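Rules for the sorting table: what I learned from writing a safety sheet
Student project report, handed in 2nd March

My project was meant to be about code. I wanted to teach a small system to take little packets out of a basket, and I had a whole plan for the software side. Then my supervisor asked who was going to write the house rules for the workspace, and everybody in the group looked at me (I'd been late that morning, so fair enough). That's how I ended up spending most of February on a document with no code in it at all. I got quite into it!

What was there before
We had one sheet from the previous year, left over from a project called Liltar. It said "keep area tidy" and "report faults", and that was more or less it. Tidy for whom? Report to where? I also read the handbook we use in the Skodow workshop, which is much longer and mostly about big arms behind fences. A lot of it didn't fit, as our recordings are done by a person holding a gripper in each hand. There's no fence to stand behind when you are the arm.

How I wrote the rules
I sat in on 30 recording sessions and wrote down every time somebody stopped, swore or had to start again. Cables were the big one. People would step back to look at what they'd done and pull a lead with them. Second was starting positions – one person began with the grippers in the air, another with them on the table, and then we couldn't compare the recordings properly. Third was stuff left lying about from the last task.

I wrote a first draft with far too many rules. I tried it on the group, and they hated it. We cut it down to seven, which fit on one side of paper, and I pinned that up in our room. The full list is in the appendix, but these are the ones I'd fight for.

The four that matter most

1. Clear the table first. Only the things the task needs are allowed on top. Phones and mugs go somewhere else, and yes, that includes the supervisor's mug.

2. Walk the cables before you pick anything up. Follow each one along the floor with your eyes, from the gripper to where it's plugged in, and move your feet accordingly. If a lead has to go across the carpet, let it lie in a wide curve with plenty of slack.

3. Say "ready" and wait for an answer. It feels silly for the first day. After that you miss it when somebody forgets.

4. Keep the grippers low and the jaws away from your other hand. For the packet task we work from the front of the table, one gripper at the basket and the other over on the right until it's needed.

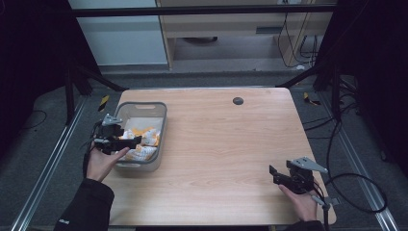 Did it help?
I think so, but I can't prove much. We ended up with 815 recordings in the Mikuš folder, and the later ones needed less throwing away. The group had also had more practice by then, so I don't want to give my sheet all the credit. I should have kept a proper log of stoppages before and after. I only thought of that when it was too late, and my notes from the early sessions are a mess of arrows.

What I'd change
Rule six, on breaks, is too vague. It says to rest "when tired", and people who are enjoying themselves don't notice they're tired. I'd put in a fixed break, up to 15 minutes, and make it part of the session plan. I'd also ask a complete beginner to read the sheet out loud and do what it says, as we all knew the table too well by the end.

The next group, on the Rakitz project, has asked for a copy. I've sent them the file with my comments left in, and they're adding a rule of their own on charging and storage.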